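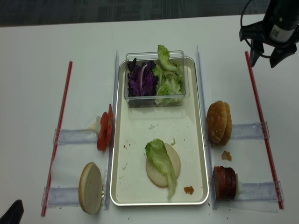
4.2 Swapping grippers on the burger task

We had already settled on the arm and the controller by this point, so the only thing we let ourselves change was what sat on the end of it. I'll admit I had a favourite going in. The Virkilow fingers are stiff, angular and easy to mount, and they'd done well on our block tests (see Section 3). The Kandpal pads are softer and a bit of a pain to calibrate, and I was rather hoping we could do without them!

Figure 2. The burger workspace, with the tray in the middle, greens in a clear container at its far end and the other ingredients standing upright along both sides.

Standing the ingredients on edge was an idea we took from our earlier Urnia layout. A slice lying flat on a table is miserable for a two-finger gripper – there's nothing to get hold of – whereas a slice on its edge gives the fingers two faces to close on. The clear rails and crossbars keep everything more or less where the planner expects it. Lettuce is the exception and stays in its container, and the policy has to pick a leaf out as best it can.

We ran 80 trials per gripper with the same Prarkden controller settings throughout, and gave up on any pick that failed twice. Both grippers managed the bun halves without much fuss. Tomato was where they parted company: the stiff fingers needed a second go in 37 of their trials, mostly from grabbing two slices at once (or squashing the one they had). The pads slid between slices far more happily, though they were slower to let go, and we had to add a short pause before each retreat.

Lettuce was hard for both. A leaf that lands half over the edge of the bun still counts as placed under our scoring, and I go back and forth on whether that's too kind. We kept the rule so the numbers could be compared with the 1741 picks logged in our earlier work, but a stricter version is given in the appendix – the ranking of the two grippers doesn't change.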